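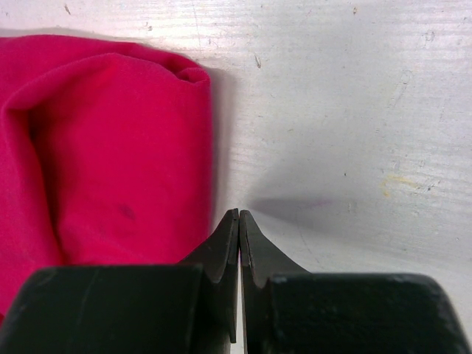 Reading at bedtime with a four year old who won't let you finish a page

Started by trekska_mum
19 replies

trekska_mum
My son is four and bedtime stories have become a slog. He stops me on every page to ask something or to tell me what happens next. Last night one picture book took from 7pm to quarter to eight. His sister is two and loses interest by page three, then starts climbing off the bed. Do I answer everything, or do I tell him to save it for the end? I don't want to put him off books.

plumduff20
Answer everything. He's four, it's how he's learning. Mine did this for a year and then stopped.

GateKeeper_Jo
I'd disagree with that. If you answer everything the story never gets told and the younger one misses out. We have a rule of one question per page. It took a week of moaning and now they keep to it.

plumduff20
One question per page sounds like school.

GateKeeper_Jo
It works in our house. I'm not saying everybody has to do it.

skorkero
Could you split them up? I read to the little one first, ten minutes, board books only, lights low. Then she goes in the cot and the older one gets his own story with as many interruptions as he likes. It does make the evening longer, but there's less shouting.

trekska_mum
I'm on my own with them most evenings so splitting is tricky. She won't go in the cot if she can hear him still up. Might try doing hers before the bath.

northside_dad
We gave up on picture books at bedtime and went to audio. Same story each night, about a hedgehog who runs a post office. Can't interrupt a speaker. Well, he does, but it carries on without him.

GateKeeper_Jo
That isn't really the same as being read to though.

northside_dad
Didn't say it was. We read in the mornings instead, when I've got more patience. Breakfast is late but there it is.

Mac Giolla
Depends what he's asking. If they're questions about the story I'd let him have them. If it's "why is that a door" for the fifth time he's just putting off sleep. My daughter could keep that up until 9 if I let her. I started saying "what do you think?" and turning the page while she thought about it.

bisireo_reader
Second the "what do you think". Also try books he already knows by heart. Ours asked far less on the twentieth reading than on the first. New ones we keep for the afternoon. The library lets us have 20 out at a time so there's always a pile.

plumduff20
Twenty! We're only allowed eight at ours.

trekska_mum
Thanks all. Tried hers before the bath tonight and she sat through the whole of the duck one. He still asked why ducks don't have knees. I said what do you think and he said they keep them inside. Finished by 7.25.

Mac Giolla
He's right, more or less. They're up under the feathers.

GateKeeper_Jo
Would still try the one question rule if it slips again.

Page 1 of 2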